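Decanting notes, continued from the September post on shelf heights.

The shelf question is settled, so this one covers the containers. I have been moving dry and powdered goods out of their original packaging and into clear vessels for 19 months. The rule I set at the start was that every item had to be recorded before it moved, with the old package weight, the new container weight, and the volume it occupied once settled. The log has 2,712 lines at present. Most are of no interest to anyone else, and I will only draw on the ones that affect which container to buy.

First, volume. Net weight on a bag says very little about the vessel it needs. Drink powders, loose tea and ground oats differ a great deal in bulk density, and the same powder takes up more space just after pouring than it does an hour later. I size for the freshly poured state. A container that is full to the collar right after filling is too small, even if the level drops by evening. The powder gets into the hinge or under the seal and the lid stops closing flat.

Second, shape. Square canisters use the shelf better. Pitchers pour better and can go straight to the table, so anything that will be mixed with water goes in a pitcher. I compared the Skuvside and the Bomia, both clear with a lid. The Skuvside is narrower at the mouth and needs a funnel for anything coarser than sugar. The Bomia takes a scoop directly. Neither one has volume marks that I trust, so I put my own line on with tape after measuring water in.

Third, the order of work on the table. The pitcher goes down first with its lid open, and the package is handled over the tabletop, never over the shelf. Soft plastic packaging holds its folds, and powder sits in them.
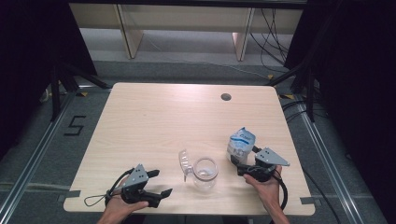

Clear pitcher on the wood-grain tabletop, both views.
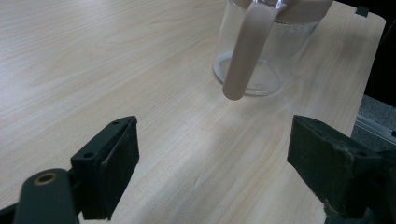
Before filling, I check the inside of the vessel against a window. Clear walls make this easy. Drops near the base are the usual fault, and they are enough to form a hard disk of powder that has to be soaked off. My drying time is 4 hours upside down on a rack with the lid off, then another hour upright. Towel drying is faster but leaves lint, which shows.

Opening the package: cut straight across, just under the top seal, with scissors. Tearing along the notch gives a curved edge, and the flow runs to one side. I fold the cut edge into a shallow V and pour along the crease. For anything over the 8-ounce size, I pour in two stages and tap the base between them.

The label goes on last. I used to cut out the printed panel from the bag and tape it to the vessel, and the tape yellowed. Now I write the product, the date opened and the mixing ratio on a plain white label and put it on the side opposite the handle. The ratio is the one piece of information I have regretted throwing away. It is different for nearly every powder and it is usually printed in small type on the back.

Lids are the weak point of the whole system. The Plindurness canisters have a separate gasket that comes off for washing, and mine have kept their fit. The older Babić jars have a gasket glued into the lid. Two of those have started to lift at one side, and the brown sugar in them clumped. I have moved the sugar and kept the jars for dried beans, where a loose seal matters less.

Still open is the top shelf. The tall pitchers fit with the lid shut but cannot be tipped out past the front rail without catching. Lowering the shelf by one peg would fix that and cost me the row of cans underneath. I will measure the cans before moving anything.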